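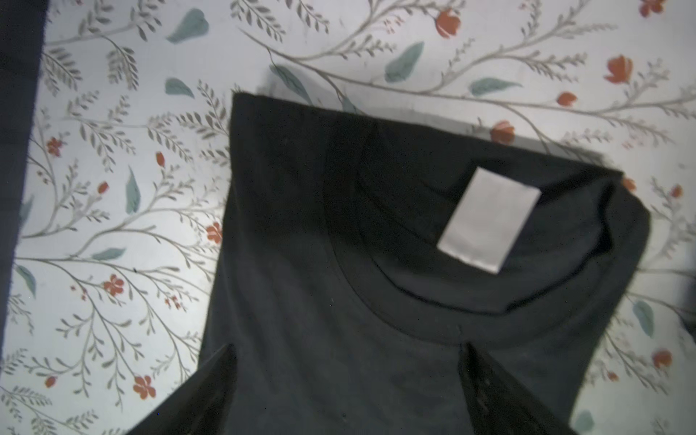
# Site Visit Report: Garment Handling Demonstration at Bendeck

**Course:** Introduction to Automation, group report
**Site:** Bendeck open day, March
**Section author:** Jinlong Guo

## 1. Purpose of the visit

The course requires each group to attend one industrial demonstration and report on a single process in enough detail that another student could sketch its control flow. Our group chose the garment handling station at the Bendeck open day. The other stations (pallet stacking and a labeling line) are covered by other groups and are mentioned only where they affected our schedule.

We had three questions going in:

1. How does the system decide where to grasp a piece of cloth that has no fixed shape?
2. What does a human operator still have to do?
3. How is a failed fold detected, and what happens next?

## 2. Background

Rigid parts can be described by a position and an orientation. A T-shirt cannot. Its outline changes each time it is put down, parts of it hide other parts, and a grasp at one point moves cloth well away from that point. Most of the course so far has dealt with rigid parts in known fixtures, so the methods from weeks one through four apply only in part.

The software shown was called Ketach. It runs on a workstation beside the arm and was built by a small firm named Futside, which shared the station with Bendeck. Our guide, introduced to us only as Han, works on the Futside side and gave both the talk and the live runs.

## 3. Setup

The arm carries a two-finger parallel gripper and a small camera mounted near the wrist. The camera looks along the fingers toward the work surface, so the fingertips show at the lower edge of every view. Han described this as useful for grasping, because the fingertips and the target can be compared directly in the same picture. The drawback is that the view changes whenever the arm moves, and a new estimate of the garment is needed after each motion.

The test garment was a black crew-neck T-shirt laid on a white sheet printed with vines, leaves and red flowers. Our group had expected a plain surface. The print gives the segmentation step many small edges and colors to reject, while the shirt itself gives it very few to use. On black cloth the internal creases are low in contrast, and a fold lying on top of another layer can be hard to separate from it.

The collar was the clearest feature. The ribbed band forms a wide arc, and the white label inside the back of the neck stands out against the black fabric. According to Han, Ketach uses the collar to set the orientation of the shirt and treats a label as supporting evidence only. Some shirts have a printed neck mark or no mark at all, and an earlier version that depended on the label turned those shirts the wrong way.

## 4. Process sequence

The sequence below is taken from the talk and from our notes on the live runs.

**4.1 Survey.** The arm moves above the garment and takes a set of views. A mask of the shirt is computed from each view, and the masks are merged into one outline.

**4.2 Orientation.** The collar is located and the long axis of the shirt is estimated. If no collar is found, the program stops and asks the operator to lay the shirt out again.

**4.3 Flattening.** Candidate points along the outline are scored. A curled shoulder or a doubled sleeve gets a high score because it hides part of the outline. The gripper closes on the edge, pulls outward by a short distance and releases.

**4.4 Repeat survey.** The outline is computed again. Steps 4.3 and 4.4 repeat until the outline matches a stored T-shirt template within a set tolerance, or until the attempt limit is reached.

**4.5 Fold.** The fold follows a fixed order: one side, the other side, then bottom to top. Each fold line is computed from the template and no longer from the live image.

The camera also sees shadows cast by the arm and by raised cloth. In the preview window, a soft gray shadow on the sheet next to the shirt was included in the mask on one survey pass. Han lowered a threshold by hand and ran the survey again. This was the only parameter changed during our session.

## 5. Observations

Our slot lasted 30 minutes, of which the talk took up nearly half. We saw 2 complete runs from survey to final fold. The first finished without operator input. The second stopped during flattening, when the gripper closed without holding any cloth. The finger spacing at full closure is compared with the spacing expected for one layer of fabric, and the difference was enough to trigger a stop. The run was resumed from step 4.1.

A slide listed 3049 recorded grasp attempts on knit garments, 236 of them on black or navy cloth. Han called this imbalance the main weakness of the current model. No success rates were shown for the two groups, so we cannot compare them. We asked for the figures and were told they had not been cleared for release.

Lint was raised by a member of our group, as the white specks on the front of the shirt were easy to see on the monitor. The specks are small compared with the features used for the mask and are removed by a smoothing filter before the outline is computed. We did not see the filter output.

## 6. Discussion

On question 1, the grasp point is chosen from the outline alone. The system does not build a full model of the cloth. This keeps the computation short but means that a fold lying entirely inside the outline is ignored. A shirt could match the template and still have a crease across the middle.

On question 2, the operator loads the shirt, confirms the garment type and handles stops. The shirt must be placed front side up. We had assumed this would be automated.

On question 3, an empty grasp is detected through finger spacing, as in the second run. A poor fold is a separate matter. At the time of our visit there was no check after step 4.5, and the quality of the finished fold was judged by eye. A final survey pass using the same camera would be a simple addition, though it would lengthen the cycle.

## 7. Limits of this report

We did not have access to source code or logs. The step names in Section 4 are ours. Timing was not measured, as the runs were paused several times for explanation. The position of the visitor line also kept us from seeing the far side of the work surface, and our account of grasps there relies on the monitor.

## 8. Follow-up work

For the second half of the project, the group will write a mask and collar detector for a single overhead image and test it on dark shirts placed on plain and printed sheets. The flattening step will be described on paper only. Han agreed to answer written questions through the course office, and the first set will cover the template tolerance in step 4.4 and the attempt limit, neither of which was stated during the visit.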